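Home > Products > Teleoperation and Teaching > Parcel Handling

Skimine Teach Station for Parcel Sorting

The Skimine Teach Station is made for teams who want to show a sorting task to a two-arm robot and do not want to write the motion by code. One operator puts on the control gloves, looks through the head camera view, and does the work with his or her own hands. The arms follow. Every movement is saved together with the camera pictures and the joint values, and later the recording can be used for training or for simple playback.

We began with mailer bags because our customers asked for them first. A carton has flat sides and keeps its shape. A bag bends, slides, folds under itself, and the waybill is often on the wrong side. It is difficult to describe such handling in rules, but a person who has sorted bags for one month can show it without thinking much.
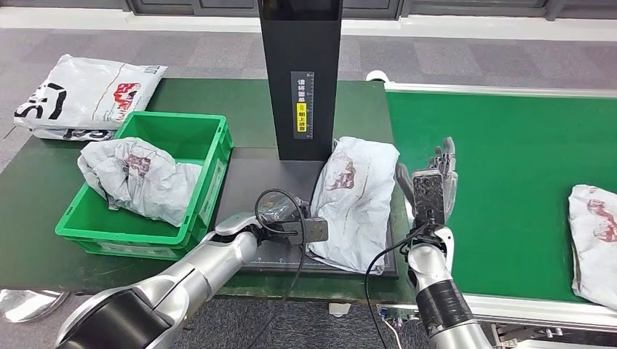 Teach Station in the parcel layout: crate, scanning platform and conveyor within reach of both arms.

The basic exercise is this: take a bag from the crate or the table, lay it on the scanning platform with the waybill facing up, then move it to the conveyor. The station can be delivered with a gripper on one arm and a five-finger hand on the other, or with the same tool on both sides. Many operators like the mixed set. The gripper is good for holding a corner of the bag, and the hand is better for flattening and turning. Please tell us your choice when you order, because the wrist adapters are not the same.

What is in the delivery

Two arms with base and cable set
One gripper and one hand (or your own combination)
One pair of control gloves, size M or L
Head camera and wrist cameras
Recording computer with Dondico software, already installed
Foot pedal for start, stop and discard

The table, crate and conveyor are not part of the delivery. The station works with most tables you already have, and our technician will measure the heights at the first visit.

Teaching with the gloves

Before each session the operator holds both hands open and flat, and the software reads this position as zero. It takes 15 seconds. If the robot fingers stay a little bent when your own fingers are straight, do the calibration again before you record anything. A small error here will be repeated in all demonstrations, and you will see it only when the trained model begins to miss the edge of the bag.
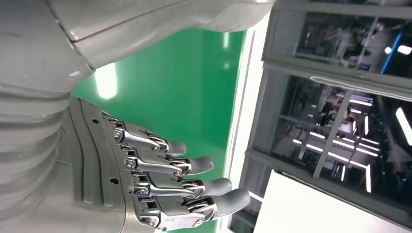

Wrist camera view of the hand with fingers extended.

The wrist camera gives a close view of the fingers, and we advise to keep it on also for tasks where the head camera seems enough. With soft bags the last few centimeters are important. In February we compared two sets of recordings for our customer Mahlangu, one with the wrist views and one without, with 121 demonstrations in each set. The model trained with the wrist views was clearly better at picking a bag which was lying over another bag.

Demonstrations can be short. Press the pedal, do one bag, press again. If you made a mistake, press the left side of the pedal and the recording is discarded — no need to take off the gloves. Slow and even movement is better than fast movement. New operators usually want to show how quick they are, and these recordings are the ones we throw away later.

How many demonstrations are needed?

For one type of bag and one fixed table layout, we recommend 300 good ones. At Undport, the first layout was running with 269, but there the bags were all of one size. If your bags come in mixed sizes, plan for more, and record with different operators. Jiahui Shao, who prepares our training courses, asks each group to change the person after every 15 recordings. The hands get tired before the person notices it.

From a customer

"We had an older system with joysticks, and my people did not like it. With gloves they were recording useful data on the first afternoon. The only complaint is that size M is tight at the thumb." — Gert Coetzee, shift manager, Undport

(The thumb of size M was changed after this comment. Owners of the older pair can ask for an exchange.)

Ordering

Price depends on the arm tools and on the training you need. Send us a photo of your work area and the inside size of your crates, and we will answer with an offer and a layout drawing. Spare gloves, fingertip pads and pedals are kept in stock and can be ordered separately.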